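Stornthorpe growers set out mixed table of glasshouse fruit

8/9/19

Growers in Stornthorpe have held their second open table for late glasshouse crops, with oranges, smaller citrus and tomatoes shown together for the first time. Entries were limited to 6 per household and had to be picked ripe.

Gaurav Pandey, who runs the Skindwood glasshouses, said the citrus trees were moved under cover in March and fed every two weeks until the fruit coloured. The tomatoes shared the same beds – a practice some growers avoid on account of the extra watering.

Fruit was judged on rind, colour and firmness. Size carried no marks. Tomatoes kept their sepals where possible, as a dried calyx gives a fair guide to the time since picking.
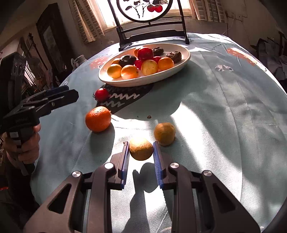

Mixed dishes were allowed this year under a separate class, scored out of 100. The rules ask for a plain dish with a raised rim, filled so that the fruit does not press on the layer below. Results will be posted at the Grastach seed shop.

Comments

Kioko: Is the mixed class open to lemons next time? Mine ripen later than the oranges.

Pear_Tree: Two weeks between feeds seems long for trees in pots. What strength was used?

M. at no. 2: Good to see tomatoes left with the green on.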